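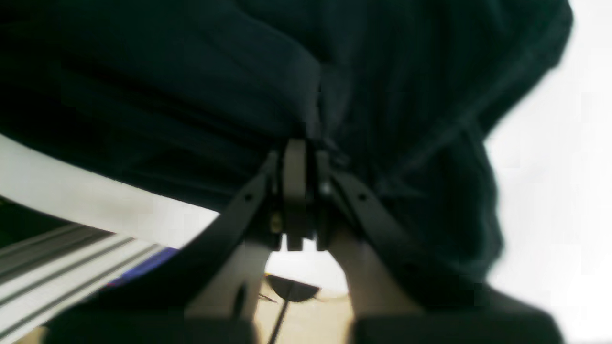 I'd been trying to get the owner of Haruna to sit down with me since last November, and every time I called she was either under a sewing machine or on her way to pick up a coat from somebody's porch. So when she finally said yes I drove straight over before she could change her mind. She met me at the back door with pins in her collar and said, "You can ask me anything you want, but I'm going to be unpicking a hem the whole time, okay?"

Okay! That was how we did it. Two hours, one hem, and more tea than I've had in a year.

If you don't know Haruna, it's the alterations shop on the corner in Sellbridge, the one with the green awning next to the shoe place. She fixes things. Zippers, linings, elbows, pockets that your keys went through. She'll take in your suit and she'll let out your suit, and she told me she does a lot more letting out than taking in and doesn't have an opinion on it.

I asked how she got started and she laughed at me. "Everybody wants it to be my grandmother," she said. "My grandmother couldn't sew a button. She used a stapler. I mean it, she stapled my mother's school skirt." What really happened is she got a summer job at 14 in a dry cleaner's over in Bornar, sorting tickets at the front counter, and the woman who did the mending in back got tired of her hanging around asking questions and handed her a pair of pants to hem.

"It was awful. One leg was longer. She made me take it out and do it again, and then it was still longer, only the other leg."

She stayed there through high school and then a good while after. She didn't go to design school and she says she never wanted to make clothes from nothing. I pushed her a little on that, because I figured anybody who can take apart a jacket and put it back together must have a drawer full of sketches somewhere. She shook her head. "I don't have ideas like that. Somebody brings me a thing with a problem and then I have ideas. If you gave me ten yards of wool and said make whatever you like, I'd go home."

The shop has been open ten years now. It used to be a place that sold aquariums, and she says the floor in the back corner still slopes toward a drain, so anything round ends up there. Thread spools mostly. She doesn't go looking for a lost bobbin anymore, she just walks to the drain.

We talked for a long time about what people bring in, and this was my favorite part, so I'm going to let it run. The oldest customer she has is 86 and comes in every spring with the same raincoat. Every spring something different has given out. One year it was the belt loops, another year the collar. "There's more of my thread in that coat than anything else," she told me. "I've told her she could buy a new one for what she's paid me. She said she doesn't like the new ones, they crackle."

Then there are the wedding people. She likes them, she wants me to be clear that she likes them, but she's changed the rules. You have to come in with the shoes. "They say oh, the heel's about like this, and they hold their fingers up. And I used to believe them!" Now if you don't have the shoes with you she sends you home to get the shoes.

And curtains. I hadn't thought about curtains at all, but it's a big chunk of the work. People move, and the windows in the new house are never the same as the windows in the old one, and they've got these good heavy drapes they don't want to give up. She doesn't love doing them. They're hot to have in your lap in summer and they pull the whole table toward you while you sew. But she says there's nothing like a long straight seam for thinking, and she worked out most of her divorce on somebody's dining room curtains.

I wrote that down and then looked up to see if I should have. "No, put it in," she said. "He won't read it."

I wanted to know about fabric, because I can never tell what's good and what isn't when I'm standing in a store. Her advice was so simple I felt a little silly for never having done it. Grab a handful, squeeze it hard, count to ten in your head and let go. If it springs back, good. If it looks like a used napkin, you're going to be ironing that thing for the rest of your life. She also says to turn everything inside out before you buy it, right there in the aisle, and look at how wide the seams are. Skinny seams mean nobody can ever let it out for you, her included.

Dark colors, she said, are the hardest to mend by far. I would have guessed white. But black thread on black cloth is murder on the eyes, and navy is worse, and there's a kind of almost black green that she says has made her cry. "You think you've matched it. You take it out on the sidewalk and it's a totally different color. So now I match on the sidewalk. In January too. People walk by and I'm out there holding up a skirt."

The lamp over her table is a big old Kaltent with a bent arm, and she's had it rewired twice. It came from the dry cleaner's when that closed. The mender gave it to her, along with a tin of buttons she has never gotten to the bottom of. I asked if she still sees her and she said yes, they have lunch, and the woman still turns over her cuffs to check the stitching while she's eating.

I'd heard she was going to start giving lessons, and it's true, sort of. She ran one evening class in the spring to see how she'd like it. She had people bring one thing from home that they'd stopped wearing because of something small. She says the biggest surprise was how scared everyone was of the scissors. "Grown men! One of them had me do the first cut. I said it's a shirt, you were going to throw it out." By the end of the night he'd put on all his own buttons, a little crooked, and wore the shirt home.

She'd like to do it again in the fall if she can find the chairs. If you have folding chairs you don't need, she'd be happy to hear from you, and she'll hem something for them.

What about prices? I had to ask, because a couple of you wrote in about it. A plain hem on pants went up this year, and she knows people noticed. Rent went up, thread went up, and she turned 61 and decided she was done working Sundays for free. "I was doing that. I'd take in too much and then come in on my day off and not charge anybody for it, because how would you charge for it? So now I take in less and it costs a little more, and I went to the lake." She looked so pleased about the lake. She hadn't been in years, and she says it's smaller than she remembered but the ice cream stand is still good.

I asked if she makes her own clothes look nice, since she spends all day on everybody else's, and she put down the seam ripper and held out her sleeve. The lining was hanging out of it. "Since March," she said. She's going to get to it.

By then the hem was out and she was pressing it flat with a wet dish towel between the cloth and the iron, which she says works better than anything you can buy. The bell on the front door went, and it was a kid with a backpack strap in his hand and the backpack in his other hand, and she was already looking at the torn end of it before he'd said a word. She told him to come back after school tomorrow. Then she told me to finish my tea.

Haruna is open every day but Sunday. Bring the shoes.

July 2023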